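24 May 2019. Bench notes, descaling trial, Andcombe workshop 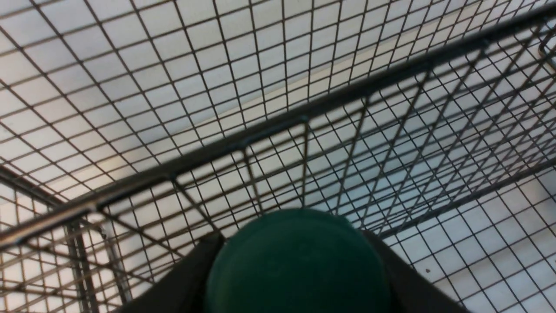

*2 min read*

Second run on the kettle elements from the Wududport site. First run used the citric acid at the strength on the supplier's sheet and left a grey skin on the lower turns of the coil. Doubled the soak this time and kept everything else the same.

Set-up: 340 g citric acid made up to 14 litres with tap water, bath held at 50 °C on the Meng controller. Controller overshoots on the first heat-up and then settles. Let it settle before anything goes in. Lid on, extractor on low.

Elements weighed dry before the soak and tagged at the terminal end. Terminals kept above the liquid with the Kilex clips. One clip slipped at roughly 25 minutes and the terminal block got wet. Pulled that element, rinsed it, put it aside to dry. It is not in the results.

Fizzing strong at first, then slow. Liquid went cloudy early on. Most of the scale came away as flakes and settled on the bottom of the bath, so the bath needs straining before it is used again. The grey skin is still there on the older elements but now wipes off with a cloth. Could be iron from the mains at Wududport. Have not tested for it.

Rinse was cold water twice, then a weak soda dip, then cold water again. Skipped the soda dip on the first run and the coils had a rust bloom by the next morning.

To do:

- weigh the elements once fully dry
- insulation test on all of them, including the wet one
- strain the bath and check pH
- order more clips, the stiffer sort
- ask Wududport for a water report; the last one we hold is from August

Bath left covered and switched off at the wall.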